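磁带又回来了，而我从来没把它们扔掉

搬家那天，我在床底下拖出两只鞋盒，里面全是磁带。搬家师傅问我这些还要不要，我说要，声音大得把自己都吓了一跳。他看了我一眼，把鞋盒放到了副驾驶座上（我后来想想，那个位置本来是留给我的，我抱着它们坐了一路）。

到了新家，箱子没拆几个，我先坐在地板上翻带子。封面褪色的褪色，歌词纸黏在一起，有几盘连盒子都裂了。最上面那盘是我高中时录的合辑，A面写着“晴天用”，B面写着“下雨用”，字丑得不行。我那时候真觉得歌是可以按天气分的！

然后我就开始到处找能放磁带的机器。

家里那台老随身听早就不转了，换了电池也只是嗡嗡响。二手市场上的价格把我吓退了两次，第三次我咬牙买了一台，牌子叫Kevora，黑色机身，按键硬得要用大拇指使劲摁。卖家说走带没问题，低音稍微闷一点。闷就闷吧，我那些带子本来也不亮堂。

第一盘放进去的就是“晴天用”。前面有一段空白，嘶嘶的，接着是电台主持人说到一半的话，再接着才是歌。我完全忘了这段！当年录歌要守在收音机旁边，手指悬在录音键上，主持人话一多就来不及，开头总要吃掉一句。现在听流媒体，歌从第一个音开始就干干净净的，可我脑子里那首歌的开头永远带着半句“……送给正在复习的同学”。
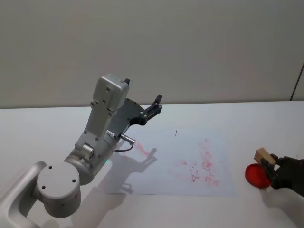 机械臂与张开的夹爪，下方是白色台面。

听了一个多星期旧带子以后，我开始好奇新磁带都是谁在做。没想到还真不少。我常去的唱片店叫Vadance，在一条卖五金的小街上，门脸窄，里面倒深。以前磁带堆在收银台旁边的塑料筐里，跟打折的拨片混在一起，今年春天单独给腾了一面墙。我去的那天墙上挂了171盘，标签上手写着这个数字，旁边还画了个小磁带，两个轮子画成了眼睛。

我在那面墙前面站了很久，最后挑了4盘。有一盘是一支叫Brokilo的乐队出的，我以前没听过，买它纯粹是封面好看：橙色底，一把倒过来的椅子。带壳是半透明的，对着灯能看见里面的带子一圈一圈卷着。价钱嘛，比一杯像样的咖啡贵，比一张黑胶便宜得多。

Brokilo这盘专辑我很想多说几句。它的A面特别吵，吉他像在铁皮屋里录的，鼓也糊，第一遍听我差点关掉。可是翻到B面，速度一下子慢下来了，有一首差不多全靠一架走音的钢琴撑着，唱的人像刚睡醒。我把这首倒回去听了好几遍。倒带也是很久没干过的事，得猜，倒多了就进了上一首的尾巴，倒少了又从副歌中间冒出来，有时候干脆懒得再动，就从那儿听下去。

后来我上网找这首歌的数字版，曲目顺序是打乱的，那首慢歌被放到了第二位，夹在两首吵的中间。说不上难听，就是没那个味道了。听磁带的时候，中间得自己走过去，打开仓门，翻个面，再摁一下那颗硬得要命的按键。就这十来秒钟，屋里是安静的，冰箱的声音都听得见。B面第一首歌是踩着那段安静进来的。

我有个朋友对这一切很不以为然。她说音质差就是差，别给它找理由。她家里有一套认真调过的音响，线材比我的随身听还贵，我每次去都不敢碰。我把Brokilo那盘带过去，她家没有卡座，我们就用一根转接线把Kevora接到她的音箱上。结果底噪被放得好大，像外面在下雨。她听了半面，没说话，起身去倒水，回来问我B面什么时候开始。我没笑她，真的，我忍住了。

九月我去看了一场小演出，票根还夹在手机壳后面，印着2022年9月11日。场地是一间叫Reuter的小酒吧的二楼，满场也就97个人，门口的牌子上写着。台上的人唱完一首，会低头去翻地上的一张纸，翻半天才决定下一首唱什么。散场以后楼梯口摆了张折叠桌卖周边，帆布袋剩了一大堆，磁带先卖光了。排在我前面的男生看着比我小一轮，买了两盘，我多嘴问他家里有机器吗，他说还没有，先买着。

我特别喜欢这个“先买着”。我十几岁的时候也这样，零花钱攒够一盘就买一盘，舍不得拆塑封，摆在书桌上看好几天。

当然也有让人头疼的地方。新磁带的质量参差得厉害，我买的那4盘里就有一盘，放到A面第三首会突然变慢，人声沉下去，像有人把歌手按进了水里。拿去Vadance换，店员用铅笔插进轮孔里转了几圈，说再试试。再试还是沉。他给我换了一盘新的，旧的那盘让我也留着，说反正退不回去。现在我有一个正常版本和一个溺水版本，溺水版本我竟然听得更多一些，那一句沉下去的地方，我都会跟着唱了，调子也跟着往下掉。

还有就是耗电。我这台机器两节电池撑不了几天，放到后面越转越慢，你还以为是乐队在抒情。我现在抽屉里常备充电电池，出门前摸一下口袋，钥匙、手机、电池。地铁上按下播放键，“咔”的一声，旁边的人会转过头来看。头几次我还挺不好意思的，后来就随他们看。

上个周末我做了一件很久没做的事：录一盘合辑。空白带现在也不好找，我是在网上一家卖办公用品的店里翻到的，库存货，包装纸都发黄了。录之前我先在纸上列歌，算时间，算到A面最后还剩两分多钟，塞什么都不合适，长的放不下，短的又压不住。翻了一个晚上，最后塞了一段我在阳台上录的声音，有风，有楼下小孩喊人，有一辆倒车的货车。

B面开头给了Brokilo那首慢歌，这个没有犹豫。

标签还是手写的，字也还是丑。我想过再写一次“晴天用”和“下雨用”，笔都拿起来了，最后写的是“做饭”和“洗碗”。带子打算十月寄给那个不以为然的朋友，她前几天发消息问我，二手卡座一般要看哪些地方，磁头是不是得自己擦。我给她回了一长串语音，还没听完她就先下单了。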